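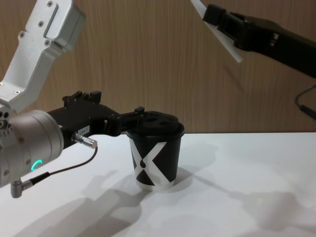
Two arms, one cup, Rundell Hall

The lid was the whole of it. Five weeks of the robotics club at Tulside College had come down to whether two arms could put a plastic lid on a paper cup, and Neema Kaijage, who had joined for the free printing credit, thought it was a daft thing to want.

"People can do lids," she said.

"People can do everything," said Hendrik Mnguni, not looking up from the laptop. "That's not an argument."

"It is if you're paying for the arms."

Mr Olvera was at the back of the room marking something else. He had been keen in September. He had stood on a chair and told them that the Cuautle Cup was open to any college with a supervised bench, and that the winners got their travel paid and a day at the Jolulen works, and everybody had clapped, even Neema. Since then he had discovered how much of it was waiting. Now he brought his Year 12 scripts and a flask.

"Go again," said Hendrik.

The left arm came down over the cup. It did this slowly and with a faint whine, and the green light on its wrist did not change, which Hendrik said was good and Apolinar Chávez said meant nothing at all. The black finger found the lid and pressed. The other arm hung in the corner with its flat white finger out, like someone at a party holding a plate.

There was a click.

"Was that the lid?" said Cirilo Jaramillo.

"That was the lid."

"It sounded like the table."

Neema bent down until her chin was level with the tabletop. The rules said the lid had to be seated all the way round, and a judge would turn the cup over and count to ten. Hendrik had written the rules out by hand and stuck them on the cupboard, with the bit about the judge underlined. He had a sheet for the attempts as well. They were on number 149. Of those he had marked 98 as passes, and Neema had gone through the sheet on the bus one evening and put a small pencil dot beside every pass she remembered watching. She had got to 38 dots and stopped, feeling mean.

"It's up at the back," she said.

"It isn't."

"Come and look, then."

He didn't come and look. He typed something. The arm lifted, went back to where it lived and waited there with its cable curled against it.

"I'm putting it as a pass," Hendrik said. "It's within tolerance."

"Whose tolerance?"

"Mine."

Apolinar laughed, and then looked as if he wished he hadn't. He had written most of the code for the second arm, the one that was supposed to steady the cup, and for a fortnight now Hendrik had been running with it parked. It worked better like that, he said. It made fewer mistakes. Apolinar had said this was true of most things that didn't move.

"What if I turn it over?" said Neema.

"It's empty."

"So it won't matter."

"It'll throw the position out. I'd have to line it all up again."

She had her hand out already. The cups were Cirilo's, black with a big white X on them, from a sleeve his uncle had left over after the café shut. They had used plain ones at first. Hendrik liked these because he could see at once which way round they were facing. Cirilo liked them because he had brought them, and it was the only thing in the project that he could point to.

"Mr Olvera," said Hendrik. "Can you tell her not to touch the bench while it's live?"

Mr Olvera put his pen down. He looked at the arms for a while, and then at the sheet on the cupboard, and Neema saw him find the pencil dots. She had meant to rub them out.

"What are these?"

Neither of them answered. Down the corridor the cleaners had started, and a bucket went over the step into the hall.

"They're mine," she said. "They're the ones I saw."

"Saw what?"

"Saw go on properly."

He took the sheet down. It came away with a strip of cupboard paint on the tape. He read it standing up, both sides, moving his finger along, and Hendrik's ears went slowly red from the top.

"She wasn't here for half of them," Hendrik said. "She had netball."

"I had netball twice."

"The form wants a success rate," he said, to Mr Olvera this time. "Everyone rounds. The team from Jolulen last year had theirs on a video and you could see they'd cut it."

"Could you?"

"Everyone said."

Mr Olvera folded the sheet, and seemed to think better of it, and flattened it out again on the bench, well away from the cup. He pressed the red button on the box. The whine stopped. It had been going for so long that the room felt odd without it, and Cirilo yawned as though he had been let off something.

"Pick it up, Neema," Mr Olvera said.

She didn't want to now. She wiped her hand on her skirt and took hold of the cup low down, by the pale band at the bottom, and Hendrik turned back to the laptop and began closing windows one after another.

"Ten, is it?" she said.

"Ten," said Apolinar.

She turned it over.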